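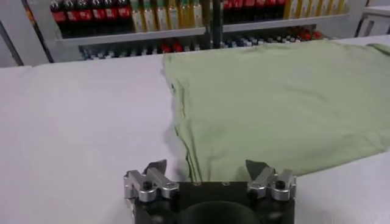

Works a treat for finals night, reckons one buyer in Womville, though the buzzer is louder than you'd think and the dog left the room. Would have liked a carry bag.

Nyanda Home Judging Kit
£79, in stock at Hadenden

Score the dancing, singing or baking along with the telly. Nine wireless paddles, one scoreboard, one buzzer. Made by Vikton. Range 30 metres, so fine from the kitchen. Scoreboard keeps over 2,000 scores, then wipes the oldest. Batteries not inculded.

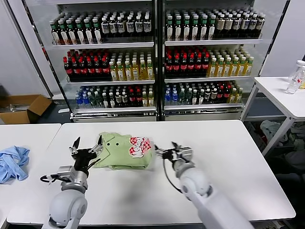 Team tops sold seperately, any size, ask for a price. Big bold print is best if you want it seen from the back of the sofa. Red and white check on light green, like the folded one, shows up well. Small lettering doesn't.

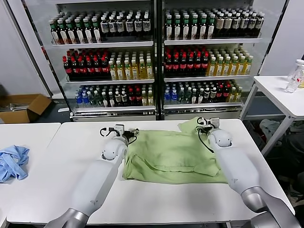 Setting up: scoreboard on a flat table, buzzer next to it, switch on, hold the reset till it beeps. Clear the top first. A white table like this one is fine but a crumpled green top left on it will cover the sensor. Paddles pair on their own.

Returns within 30 days, boxed please. Collection from Hadenden only, Womville counter now shut.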